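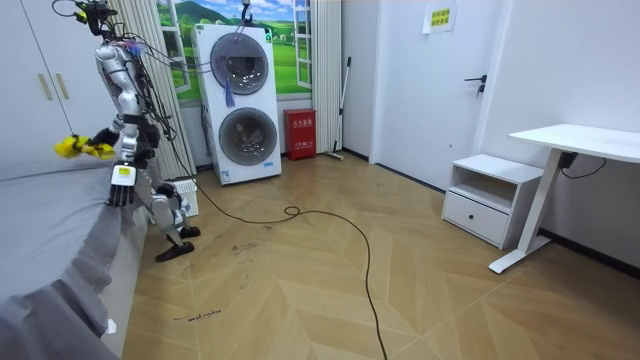
Fig. 1: Humanoid beside the bed with the yellow cloth in one hand.

So by the time February came along our group had a name (Bonsu, Akua picked it) and a robot that could stand up, and not a whole lot else. I'd written the arm code on my laptop at home and it looked great in simulation. Then I brought it into the shared workshop, pressed go, and the arm reached for a spot well above the mattress and just stayed there, very sure of itself!

The goal we wrote in the proposal was small: pick up a cloth from a bed, carry it to the washer, let go. Dede Quansah took the legs and balance, Akua Agyeman did the wiring and I had the arms and hands. Our supervisor, Tímea Veres, told us to forget about walking until the reaching was reliable. I was a bit grumpy about it for a week, but she was right.

Most of my time went into the lean. The bed is low and the robot is tall, so the arm can't get down there by itself -- the knees have to bend and the whole body tips forward. Too little bend and the fingers close on air. Too much and Dede's balance code gets nervous and pulls everything back up. We ended up with 14 saved poses on a shared sheet, with colours for the ones we trusted. There were only two green ones for ages.

Cloth is also just a rotten thing to grip. A block stays block shaped, but a cloth folds up differently every time, and my first grip was tuned on foam blocks. I switched to closing the fingers slowly and checking motor current as they go, which is simple and a little crude and worked far better than my fancy version.

Akua redid the cable run to the head as well, after we kept bumping it in the deep leans. She'd like me to mention that it took her 12 hours and that I held the flashlight.

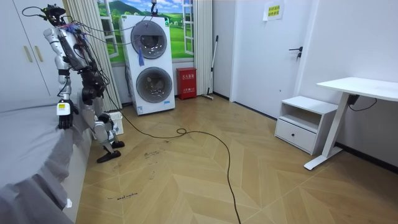

Testing and results

We ran 100 reaches over the bed with the final settings, all from the same foot position. The hand closed on the cloth and kept hold of it in 44 of them. I was hoping for more than half, but the early version hardly managed any, so I'll take it. Most of the misses came from the wrist being turned a touch too far, and the fingers brushed over the top of the fabric. Moving the feet even a little made it worse, so next term I want the head cameras to set the wrist angle for each reach. Zuweira Fiadzo has offered to help with that part, and Dede is already back on walking.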